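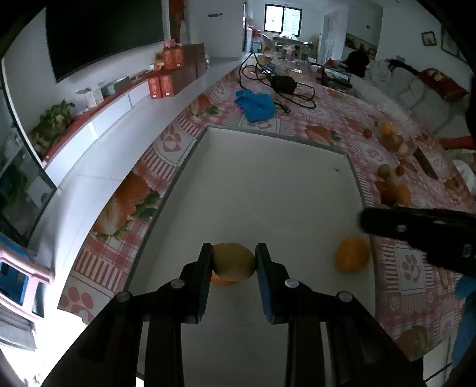 How do you win a game of cricket?

Cricket is a game for 2 teams. Each team has eleven players. One team bats first and tries to make runs. The other team throws the ball, catches it and tries to get the batters out. Later they change places.

In the middle of the field there is a long strip of short grass. It is called the pitch. At each end stand three wooden sticks, and these are the stumps. If the ball hits the stumps and the small bails fall down, the batter is out.

A batter makes one run by running to the other end while the partner runs the opposite way. If the ball rolls over the rope at the edge, it is four runs. If it flies over without touching the ground, it is six!

Josué Evangelista plays for the Finville children's team. He has made 475 runs, and he wishes to reach 1000 before he moves up to the Rostau juniors.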